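Department of Applied Automation, Rukitz Institute
Service Machines in Home and Workshop - Course Handout, Unit 4
Prepared by Agathe Hervieu and Gemechu Berhe
Revised April 9, 2024

Can machines do the chores yet?

Students are asked to read this handout before the seminar and to bring written answers to the questions at the end. It should be read together with the notes for Unit 3, which covered joint limits and the planning of arm movements. Those notes are not repeated here.

The question in the title is one that the public asks often and that the trade answers badly. A washing machine has done a household chore without help for a very long time. So has a dishwasher, if one leaves out the loading, the unloading, the scraping of plates and the decision about which pans should go in at all. For the purposes of this course, a chore is counted as done by a machine only when a person could leave the room before it starts and return after it has finished, with nothing left over to put right.

Under that definition the list of finished chores is short. Floor cleaning on one level comes near it, provided that cables and socks have been picked up first. Mowing a fenced lawn comes near it as well. Folding mixed laundry, clearing a table after a meal and putting shopping away do not, although each has been shown many times in demonstrations.

4.1 Why sorting is a useful case

Much of the work in a kitchen or a small workshop comes down to taking things from one place and putting them in another according to some rule. Cutlery goes into its drawer, washers go into their tub, and the odd item goes to one side. The motion itself is plain. The difficulty lies in the state of the things before they are touched: they overlap, lean on one another, roll, and come to rest against walls and edges.

The unit therefore uses a sorting cell as its main case. Small parts are presented in a round tray, and the arm is to pick out those of a given kind and drop them in a bin beside it. The task has the same form as emptying a cutlery basket, with simpler objects. All first exercises are carried out in simulation, and marks are given for the plan as well as for the result.

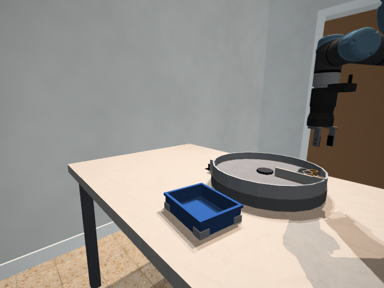
Figure 4.1. Simulated sorting cell: gripper over the tray, rings behind the divider, blue bin for picked parts.

Three points should be noted by students preparing the exercise.

The first is the divider. An upright plate inside the tray keeps parts from spreading, but it also takes away room on one side of them. A ring that lies close to it cannot be gripped from every direction, and a plan that ignores the plate will bring a finger down on top of it. In a home the same trouble is met at the side of a drawer or the corner of a sink. People deal with it by sliding the object into the open before lifting it. Few student plans include such a slide, and those that do have tended to receive better marks.

The second is overlap. From a low viewpoint the nearer rings are partly hidden, and only their upper portions show above the plate. A vision program trained on whole rings may miss a part of which it sees only a curve. It may also join two curves into one ring that does not exist. Students should state in their plan what the arm is to do when it is unsure, and "try again" will not be accepted as a full answer.

The third is the difference between the colours. Orange and dark rings are easily told apart under even light. Shadow reduces the difference, and an arm working from overhead will cast a shadow of its own. The lighting in the simulation may be altered, and students are required to test their plan under at least 2 settings.

4.2 From simulation to the bench

Simulation is cheap, and an arm in simulation does not break a tray. A run of 3,000 picks can be left to finish overnight. On the laboratory bench at Pollumdale, the same programme of work would take up the cell for a good part of a term.

The results do not carry over whole. In February the plan written by last year's group was moved to the bench without changes. It was given 43 picks and was then stopped by Wondimu Alemneh, who was supervising. The gripper had closed correctly on most of the single rings. Where rings touched, it often lifted two, and the second usually fell outside the bin. Friction between rings had been set too low in the model, and the group had not asked where the value came from. Their report, which is frank about this, is held in the course library and is recommended reading.

It should be remembered that a bench is itself a gentle place. The table does not move, the bin is where it was left, and no child or cat takes an interest in the parts. A kitchen offers none of these comforts. Cultville, the set of furnished rooms used in Unit 6, was built so that students could meet such conditions before making claims about them.

4.3 Judging claims

Reports of household robots should be read with the following in mind. Who placed the objects before the task began, and how? Was any attempt left out? Was the machine guided by a person at a distance? How long did the task take, and was the film shown at its true speed? A report that is silent on these matters may still describe good work, but it cannot be used to say that the chore is done.

Speed deserves a fair hearing. A slow machine may be quite acceptable in a home at night - far less so on a packing line, where the next tray is already waiting. Shop-floor users will often put up with a narrow machine if it is quick and its failures are easy to spot. Households tend to want the reverse.

Questions for the seminar

Describe one chore in your own home that would meet the definition given at the start of this handout, and one that very nearly would.

Write a plan, in ordinary sentences, for removing a ring that rests against the divider. State what the arm should do if the ring moves when touched.

Name the values in the simulation that you would wish to measure on the bench before trusting a result, and put them in order of importance.

Further reading

T. Endale, Notes on Picking from Clutter, course library, shelf 4.
E. Delorme, The Unloaded Dishwasher, Yilma Lectures, printed copy only.

Written answers should be handed to Tsegereda Endale at the start of the seminar. Late work is dealt with under the general rules of the department.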